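Questions fréquentes sur le kit de préhension Wondo

Vous êtes nombreux à nous écrire depuis l'ouverture des commandes, et cela nous fait vraiment plaisir ! Nous avons regroupé ici ce qui revient le plus souvent.

À quoi sert le kit, au juste ?
À enregistrer des gestes de rangement à la main, sans bras robotisé, pour les confier ensuite à votre robot. Vous tenez la pince, vous faites le geste comme vous le feriez chez vous (mettre une boîte de film alimentaire dans un bac en métal ajouré, par exemple), et le logiciel Virance garde la trajectoire.
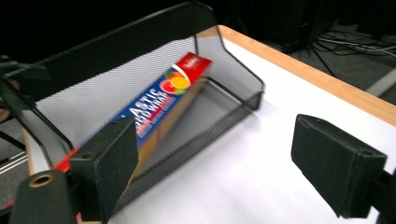 Combien de démonstrations faut-il prévoir ?
Pour un geste simple, nous conseillons d'en faire 30, en déplaçant un peu l'objet à chaque fois. Prenez votre temps, les gestes trop vifs donnent des images floues.

Que contient le coffret ?
La poignée, 2 doigts avec leurs patins, la caméra et son câble. Le support mural Brerker se commande à part.

Les patins s'usent-ils vite ?
Tout dépend de ce que vous attrapez, les bords métalliques étant plus rudes que le carton. Chez nous, un jeu tient près de 4 mois, et le remplacement se fait avec un simple tournevis.
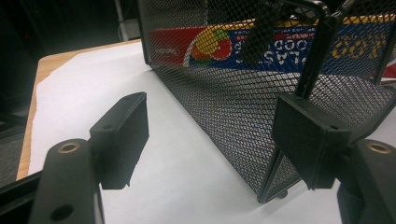

Perihan Gündoğdu nous écrit que, dans son atelier de Sarıgül, elle a fini par garder un second jeu de patins dans le tiroir, et qu'elle aurait aimé le trouver d'office dans le coffret. Nous y réfléchissons pour la livraison de juillet.

Quel est le prix ?
978 euros, licence Virance comprise la première année.

Page mise à jour le 13/4/26.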